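**Subject:** Re: [shop-automation] two-arm cell, what did you leave out of the budget?

Sorry for the slow reply, been at the Bevdale site all morning and only have half an hour before I go back. Answering inline, top to bottom, skip what you know already.

> From: Kazuhiro Oda
>
> Hi all,
>
> We have money to spend by the end of September and the plan is a two-arm setup for small assembly work. Screws, latches, little plastic boxes, that sort of thing. I have a quote from Boström for the arms and I am putting the rest of the request together now.
>
> Three things I would like to hear about from anybody who has done it:
>
> 1. What did you forget to put in the first request?
> 2. Matching grippers on both sides, or different ones?
> 3. Do I buy real fixtures and parts up front or start with whatever is in the building?
>
> Our finance office will not let me come back twice, so I would like to get it right. I can share the spreadsheet off list.
>
> Kazuhiro

OK so.

> 1. What did you forget to put in the first request?

Plenty. The arms were fine, quote was clear, arrived when they said. Everything hanging off the arms was where I got hurt.

Our add-on order, the one I had to go beg for, came to $3,132. None of it was exciting. Going from memory:

- cable sleeves and clips, longer gripper leads
- spare fingers for both sides
- a second table, same height as the first
- a power strip with a proper switch on it
- shims, threaded inserts, bolts, a decent set of hex keys that stays with the cell
- freight on all of the above, seperate shipments, which I had down as zero

Cable is the one I'd underline. The lead that came in the box reached fine with the arm tucked in, and then we told it to go out to the far side of the table and it went tight. You want a loop with slack in it on each arm, and you want to buy the length for the worst pose, so ask Boström what reach they assumed when they picked the lead. Ours was assumed for one arm on a pedestal. Ask in writing.

Also table. Put in for two from the start, same maker same height, push them together. We bought one and the work area was full right away, arms in front and parts in back and no place for a person to put a screwdriver down. Second table was a different order, different month, and of course a different height by a hair. Hence the shims.

And lead time. Grippers for us took 19 working days after the arms had landed. Arms sat there. If your money has to be *spent* by the end of September and not just committed, check which one your finance people mean. Mine meant invoiced. Nearly lost the whole gripper line over that.
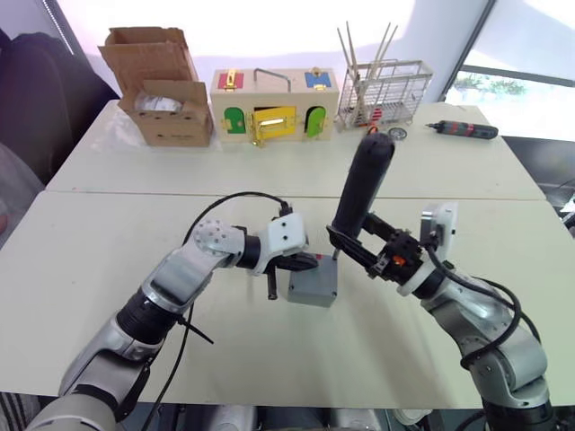 > 2. Matching grippers on both sides, or different ones?

Depends on whether you want one hand to hold and the other to work. We do, mostly. Budget angle: matching means one set of spares, one mounting plate drawing, one driver to keep alive. Different means you pay for all that twice, and the person who writes your software has two open/close ranges to deal with.

What I'd do in your place is price both and put the difference in the request as its own line, labeled optional. Finance likes having something to cut. If they cut it you're still running.

Don't skimp on fingers either way. They are the wear part. Figure on more than one spare set, and if you have a printer in the building put a couple spools in the request too, because you will be making odd shaped ones by week two. Isamu Honda over at Prumthorpe has drawings for some that do well on round handles, he's on this list but doesnt read it much, so write him directly and say I sent you.

> 3. Do I buy real fixtures and parts up front or start with whatever is in the building?

Start with what you have! Seriously. We'd priced a full test board from Prernden, nice thing, all machined, and it would have eaten the spares line. Held off on it. Kids' latch board does a lot of the same job for practice: sliding bolt, hasp, little doors. You learn pretty fast what your fingers can't get hold of. Then you know what to pay for.

Same with small boxes and handles and tools. Go around the building with a cardboard box. Stuff of different size and weight, some thin, some round, at least one thing that tips over easily. Stick it all in a row on the back table where the arms can get to it or you can hand it over.

What I *would* put real money into:

- a cordless screwdriver that belongs to the cell and doesn't walk off. Buy two batteries if it takes them
- a gauge or two, whatever you need to check that a part is seated. Eyeballing works until somebody asks you for a number
- racks, bins. Cheap. Gets parts off the table top
- blinds if you have a window facing the cameras. We didn't budget for it and the afternoon readings were a mess till we did

Fixtures can wait for the second round. I know you said no second round. So put in a lump called "fixtures, to be specified after commissioning" with a fair number on it and one paragraph on how you'll pick them. That got through here without a question. An itemized list of fixtures for tasks we hadn't tried yet would have been guesswork, and we'd have been stuck with it.

A few more while I have the spreadsheet open:

- Training. Boström quoted 2 days on site. Take it. Have the people who will run the thing in the room and not only the manager (me, sadly)
- Floor. Is your spot level? Ours isnt quite. Free to check now
- Somebody's hours. Not in the capital request at all, I know, but write down who is going to set up parts and reset them all day. It was most of a person for us the first couple months and I'd told my boss it would be an hour here and there
- Insurance/safety sign off. Ask early, they were slow
- Service plan: we skipped year one, took it year two. Would do that again but ask what the late joining fee is

Yes please send the spreadsheet. I'll mark it up tonight and put my actual lines next to yours so you can compare. If anybody else on the list has numbers for grippers bought this year I'd like to see them as well, mine are getting old.

Gotta run, they're waiting on me in Bevdale with the door open.

PS: get the freight quote with lift gate. We don't have a dock. Found that out with the truck in the street.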